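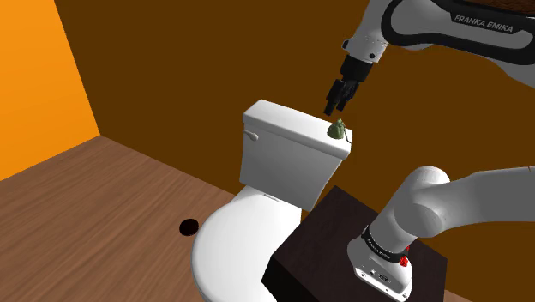

Migrar de CSV a Parquet me ha cambiado las mañanas

Llevaba meses queriendo escribir esta entrada y por fin tengo un rato (son las siete de la mañana, el café está recién hecho y la consulta que antes me daba tiempo a desayunar ya ha terminado). Vengo a hablar de ficheros columnares, de particiones y de un pequeño desastre con las fechas que me tuvo dos tardes buscando donde no era.

Pongo en antecedentes. Mantengo un proyecto en Python que se llama Tisar y que recoge lecturas de estaciones meteorológicas de aficionados. Temperatura, humedad, presión, viento, lluvia acumulada y unos cuantos campos de estado que cada fabricante rellena como le parece. Empezó siendo una carpeta con un CSV por estación, y cuando quise darme cuenta tenía 301 estaciones y más de 2.000 ficheros, porque en algún momento decidí partirlos por mes y luego me arrepentí a medias.

Con CSV todo es muy cómodo hasta que deja de serlo. Puedes abrirlo con cualquier cosa, mandarlo por correo, mirar las primeras líneas con head y quedarte tan ancho. Pero calcular la media de presión de un invierno entero significaba leer todas las columnas de todos los ficheros, convertir texto a números una y otra vez y tirar a la basura casi todo lo leído. En mi portátil eran 900 segundos de reloj. ¡Quince minutos para una media!

Probé primero lo obvio, que era comprimir. Con gzip ocupaba bastante menos, sí, pero tardaba igual o más. Después metí todo en SQLite, que es una maravilla y lo seguiré usando para mil cosas, aunque para barrer una sola columna de principio a fin tampoco era lo que yo buscaba.

Y entonces Imke Haberkorn, con la que comparto servidor y alguna discusión larga sobre husos horarios, me pasó un script suyo de apenas 30 líneas que convertía una carpeta de CSV en un conjunto de datos Parquet particionado. Lo ejecuté sin muchas esperanzas, repetí la media de presión y volvió casi al instante. Pensé que había fallado. La repetí con otra estación, comparé con el resultado antiguo y cuadraba hasta el último decimal. Qué alegría, de verdad, me puse a lanzar consultas absurdas solo por ver lo rápido que salían.

Lo que más me gusta es que el lector solo toca las columnas que pides. Además, cada bloque guarda el mínimo y el máximo de sus valores, así que si filtras por un rango de fechas puede saltarse trozos enteros del fichero sin descomprimirlos. Para que eso funcione bien conviene escribir los datos ordenados por fecha, cosa que yo no hice la primera vez y tuve que repetir la conversión completa.

Con las particiones también me pasé de listo. Mi primera idea fue año, mes, día y estación, todo en carpetas. El resultado fue un bosque de ficheros minúsculos en el que se tardaba más en listar directorios que en leer datos. Ahora particiono solo por año, la estación va como columna de tipo diccionario y estoy contentísimo.

Vamos con el desastre de las fechas. Una parte de las estaciones enviaba la hora local y otra parte UTC, y en los CSV aquello era texto sin más, así que cada análisis lo arreglaba por su cuenta. Al convertir a Parquet le puse zona horaria a la columna y di por hecho que todo era UTC. Los picos de temperatura de media red se desplazaron una hora, dos en verano, y yo buscando el fallo en el código de las gráficas. La solución fue guardar en la tabla de estaciones qué reloj usa cada una y normalizar al entrar, antes de escribir nada. Si tienes marcas de tiempo de varias procedencias, arréglalas antes de convertir y conserva los originales. Yo los tenía en una copia — menos mal.

Para la compresión uso zstd en un nivel bajo. Probé niveles más altos y en mis datos la diferencia de tamaño era ridícula comparada con lo que se alargaba la escritura. Los campos de estado, que se repiten muchísimo, se quedan en nada gracias a la codificación por diccionario.

Me queda pendiente el tema de los esquemas. Hay estaciones que en diciembre empezaron a mandar un campo nuevo de radiación solar, y al leer el conjunto completo unas veces aparece y otras no, según qué fichero se mire primero. De momento declaro el esquema a mano y los huecos salen como nulos. Quiero probar a hacerlo bien en una rama aparte, y cuando lo tenga subiré también el script de conversión con los cambios de Imke, que ya le ha encontrado dos fallos al mío.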